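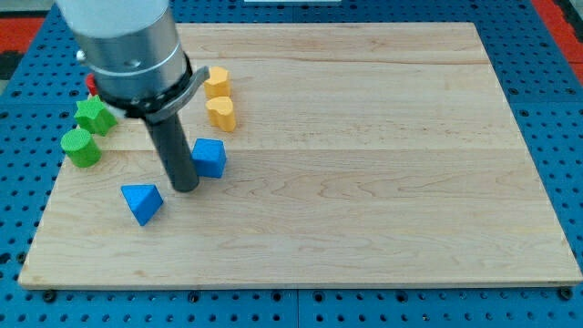 Community Hub > Meetings > Minutes > Robot Open Day

Minutes of the meeting held Monday, May 8, 2023, in the upstairs room at the Rirncombe Library

Chair: Araba Nutsugah
Minutes: the library programs desk
Apologies: received from the seniors' computer club, who had a bus trip on and were very sorry to miss the biscuits.

1. Welcome

Araba welcomed everyone and thanked them for coming out on such a miserable evening. She said it was lovely to see so many who had been at the open day still wanting to talk about it. The minutes of the March meeting were read and accepted, with one correction (it was the side door that sticks, and the front door is fine).

2. Report on the open day at Berkotley

Araba gave the report, and several people added to it as she went, so what follows is a bit of everybody's.

Our group was met at the front counter by the Berkotley staff, who could not have been kinder, and who had set out chairs for those of us who don't care to stand too long. There was a short talk in the Bárány room on what the workshop does through the year, and then we were taken through to see the robot arm.

The demonstration was done with coloured foam blocks on a maple board, over a blue metal table full of little round holes. Araba said she had expected something more like a car factory and was quite charmed to find a star, a heart and a cylinder waiting for her. The arm comes down over the board with a long black probe on the end of it, and the demonstrator explained that the idea is to have it move a chosen block to a chosen place. He took requests from the room, which the children enjoyed enormously, and so did a few of the grandparents.

There was a good deal of discussion about why a person would use blocks at all. The answer given on the day was that the different shapes and colours make it easy to say which one you mean, and easy for everyone watching to tell whether the arm has gone to the right one. It was also explained that a cube and a cylinder don't behave the same way when they are pushed, and that learning to nudge each of them along is harder than it sounds. One member said this matched her experience of moving furniture.

The question of what happens when the arm makes a mistake was raised at the open day and again at our meeting. Berkotley told us the demonstrator stays beside the stop button the whole time, and that visitors are asked to keep behind the line on the floor. Everyone was satisfied with this, though it was suggested the line could be a brighter colour for those of us with older eyes.

3. Feedback from families

Very warm on the whole. The grumbles were the parking, and the wait for the second session, which started late when the first ran over with questions. More than five families have asked whether there will be another visit. Two of the high school students would like to know if Berkotley takes people for work experience, and Araba will pass that along.

4. The Dristari workshop

Dristari has offered to run a hands-on afternoon at the library for children who were keen to have a go themselves. It would be small kits on tabletops – nothing the size of what we saw at Berkotley. There was general enthusiasm. It was pointed out that our power points are all on the one wall, and that last time we ran extension cords across the room there were words about it afterwards. The programs desk will measure up and see whether the tables can be turned to suit.

Agreed: to accept the offer in principle, and to ask Dristari for a list of what they need from us.

5. Thank-you to Berkotley

Agreed that a card be sent, with drawings from the children tucked in. Drawings can be left at the front desk. A good many have come in already, and they are a treat.

6. Other business

The urn is still leaking. A replacement will be priced before we meet again.

The lost property from the bus is one child's raincoat and a very nice umbrella. Please have a look on the hook by the stairs.

Actions

Araba: write to Berkotley about work experience and a return visit, and mention the floor line.
Programs desk: measure the room, reply to Dristari, price an urn.
Everyone: drawings for the card, please.

Araba thanked everyone once more, and the meeting closed in time for tea.

Recent items
Minutes of the March meeting
How to book the upstairs room
Children's programs at Rirncombe Library
Notes for open day visitors

Contact us | Copyright Rirncombe Library Community Hub | Back to top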